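The Gauge at Utmont

The reservoir gauge at Utmont was read twice a day, at six and at six. The reader wrote the level in the left column, the weather in the middle column, and initials in the right. The book was a bound ledger with 183 leaves, issued by the district office at Plustum, and when it was full it was sent down on the supply truck and a new one came back.

The reader had held the post for eleven years. The duties were set out on a card inside the hut door. Read the staff at eye level. Where there are waves, take the high and the low and record the mean. Do not estimate in darkness. Do not correct an entry by erasure; strike it through with one line and write the new figure beside it.

In November the level stood at 2,840 millimeters on the staff. It stood there on the morning of the first and again in the evening. There had been no rain and no release. A steady figure was not unusual at that time of year, when inflow from the upper valley and the draw from the Uibo pumping station came close to balancing.

It stood there on the second as well, and on the third. On the fourth it rained for nine hours. The reader walked out along the dam in the evening, crouched on the lowest step and read the staff with a lamp. The water was at 2,840. The stilling well was checked for blockage and found clear. The float in the recording drum moved freely when pushed by hand and returned to its place.

The entry for that evening has a line through it. The figure beside the line is the same as the figure under it.

The district office did not query the readings. Plustum ran all incoming levels through a program called Zistine, bought two years earlier, which flagged any change of over 70 millimeters between consecutive readings. It had no flag for the absence of change. The monthly summary for Utmont came back by mail with the word "stable" in the remarks box.

The reader began a second set of measurements. A steel rule was fixed to the upstream face of the intake tower with two clamps, 30 meters from the staff and well clear of it. The zero of the rule was arbitrary. Only the difference mattered. For the first week the rule showed a fall of four millimeters a day, then a rise after rain, then a fall again. The staff showed 2,840.
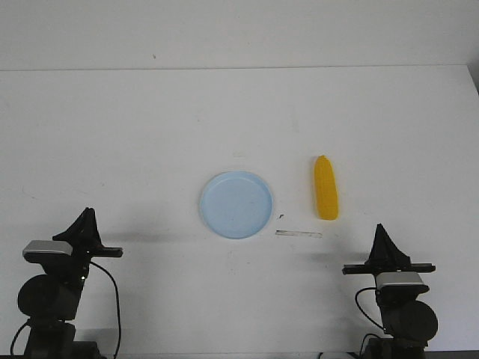 Could the staff itself have been moving? A staff bolted to a dam can only follow the water if the dam does, and concrete does not rise and settle with the rain.

The reader knew this and surveyed it regardless. There was an old level in the hut, in a box lined with green felt, and a benchmark cut into the rock at the east abutment. The work took a full morning. The first run was made from the benchmark to the top of the staff, and the second was made back. They closed to within two millimeters, which was good for that instrument. The top of the staff was nineteen millimeters higher than the height stamped on its plate.

The run was repeated two days later, after heavy rain. The figure was now thirty-one.

The reader sat in the hut for some time with both sheets on the desk. The card on the door gave no instruction for this. There was a telephone number for emergencies, and a list of what counted as one: overtopping, visible cracking, seepage that carried soil, loss of the access road. The reader walked the crest and the downstream toe and found none of them. The joints were tight. The drains ran clear, at their usual rate.

A letter was drafted, with the survey figures in a table and a sketch of the clamps. It ran to a page and a half. The last paragraph said that the whole structure appeared to be keeping pace with the reservoir – upward in wet weather, downward in dry – and asked whether the benchmark should be regarded as fixed.

The supply truck took it down with the full ledger. The reply was dated January 2019. It thanked the reader for the observations and enclosed a new card for the hut door. The card was identical to the old one apart from one added line, at the bottom, in slightly smaller type: Readings are to be taken from the staff only.

The reader pinned it up over the old card, went out along the dam at six, and crouched on the lowest step. The water was at 2,840. The weather was clear, with a light wind from the north. The steel rule was still clamped to the tower, and by then most of it was under water.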